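The Great Card Clear-Out

Every office has a drawer like ours, I suspect. Ours held loyalty cards, old entry passes, transit cards from trips long past and a good many business cards belonging to people who have since moved on to other things. On 14 December 2019 we finally pulled it open, poured ourselves a large pot of coffee and gave the whole lot a proper home. We thought you might like to see how it went, and maybe pick up an idea or two for your own drawer (we know you have one!). 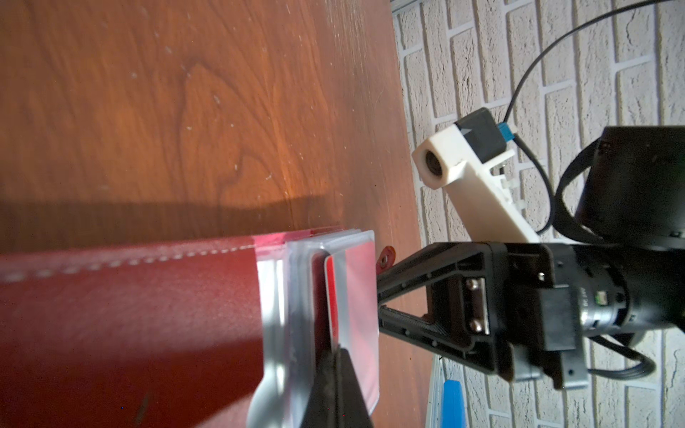

Gredidus Office Services – Front Desk and Supplies Team

A red leather folder with white stitching and frosted plastic sleeves, just the sort of thing that keeps a card from getting scratched. I have a soft spot for a folder like this one, and I will happily go on about sleeves for longer than anyone wants me to. The notch cut into the plastic is such a small thing, but it lets you get a thumb in and push the card up, and once you have lived with sleeves that don't have one you really do notice.

We went through the drawer one handful at a time. Anything expired went into an envelope for shredding, anything with a name on it was offered back to its owner, and everything else went on the table to be sorted by how often somebody asks for it. There were 126 cards by Ruben Meijer's tally, and he did the tally twice, bless him, with a fresh coffee in between. 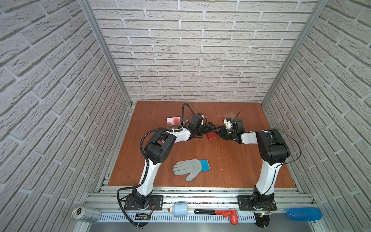 The sorting is slow going at first, I'll admit, and then you find your rhythm and it gets to be rather pleasant. We kept stopping to tell each other stories, like the one about the Flasska canteen card that still had 60 cents on it, and the Wouters parking pass that had been hunted for all through March.

Daily cards wanted a spot where you can see them standing up, and for that we like a tiered holder. It's a clear stepped stand, four tiers with two pockets to each, and you can tell from across the desk whether a card is home or out on an errand. A white card with a gold chip stands in the top left pocket.
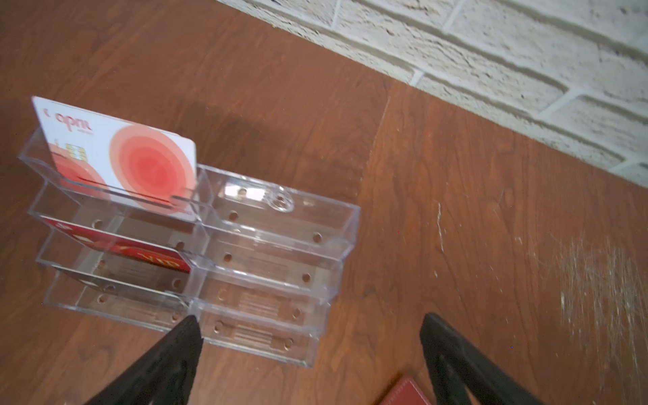 Dennis Nyamweya wrote in to say that his team puts a strip of paper in each pocket with the name of the card that lives there, so that an empty pocket tells you what is missing. He also suggests keeping the bottom row for visitors, and I think we may borrow both ideas.

Last of all came the part I like best, getting a good stretch of wood grain back where you can look at it. It's a handsome reddish brown, all waves and arches, and there's still a clear acrylic tray off to the right.
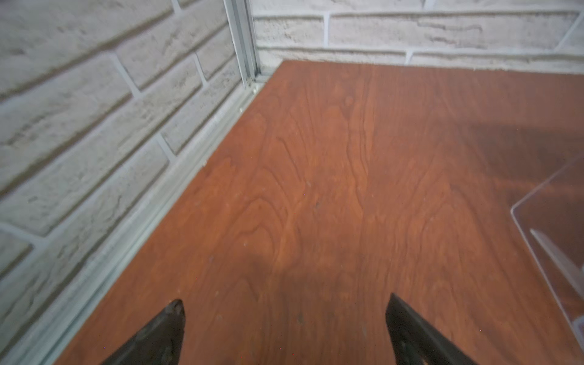
Lovely to see, but how long will it stay that way? asked a reader who signed off only as Flutotora. Ours lasted five weeks, the note went on, and then the takeout menus moved in, so please post again in the spring and tell us the truth.

We will, menus and all. If you have a card drawer story of your own, leave it at the front desk or drop us a line – we read every one.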